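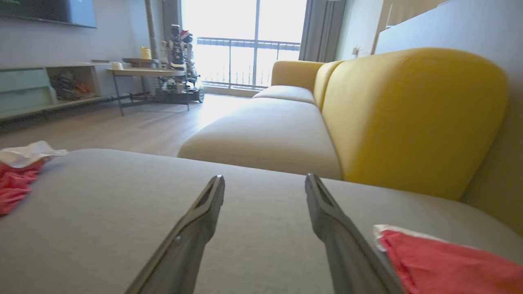
Reviews / Workplace Automation

Tarkitz laundry arm: a season of use in furnished rentals

May 18, 2021

Havel manages furnished apartments for short stays, and for most of the past year its cleaning crew has worked alongside a Tarkitz arm in some of the larger units. I clean for them and also write up equipment for this site. The review covers the cloth handling package, the one that picks up towels, napkins and cleaning cloths left on furniture and puts them in a bin.

The arm comes on a wheeled base that one person can push over a door sill. Two people should lift it up a stair. Setup in a new apartment means rolling it to the middle of the room, locking the wheels and marking on the tablet which surfaces it may touch. Sofas are a separate setting from tables, and you want the sofa setting, because the table setting presses down too hard on a soft seat.

The fingers are long and narrow at the tips, and that suits cloth. A bunched cloth is easy for it. A folded one lying flat is harder, and on our older software it would pinch the top layer and drag the rest behind. The update we got in September helped with that. It still misses sometimes on thin napkins, and after two misses it stops and sends a message to the tablet. Then you walk over and pick up the napkin.

Color seems to matter less than I expected. Red cloths on a grey sofa go fine, and so do white ones. White on a cream cushion with strong daylight coming through a balcony door is the worst case. Drawing the curtain usually fixes it.

What it changes about the job

Before the arm, one cleaner stripped the living room while the other did the bathroom, and then both did the kitchen. Now both of us start in the bathroom and kitchen and the living room gets picked up meanwhile. I bend over less. On a day with several long sectionals I notice that in my back by the afternoon.

The turnaround is not much shorter. The arm is slower than a person, and someone has to check the cushions afterward anyway. Havel kept the crew the same size and kept our hours, which was the first thing everyone asked about. If you are a manager buying this to cut a position, I don't think the numbers are there.

There is new work too. Somebody has to charge it, wipe the fingers and clear the stop messages. For the first few weeks that was added to our shift with no extra time. We brought it up, and there is now a paid slot for it at the start of the day. Ask for that before the machine arrives.

It should also be kept away from guests' things. Display figures, cups and bottles on a side table are all marked off limits in our setup, and I would not change that. The arm respects the marked areas well, but you have to redo them if the furniture has been moved.

Cost and alternatives

Havel pays $900 a month for the lease, with service included. A spare set of fingers is $265, or $318 with the screws and the calibration card. We tried the Vávra picker on a loan first. It was quieter but had a wide grip that caught on upholstery seams. Hollwood makes a cheaper arm for hotel laundry rooms, and it stays bolted in one place, so it was no use to us.

Good: gentle on woven fabric, simple tablet, reliable about off-limits areas.

Not so good: slow, weak on thin flat cloths, needs a person nearby.

I would keep it for the big living rooms. In a studio it takes longer to roll in and set up than it does to clear the couch by hand.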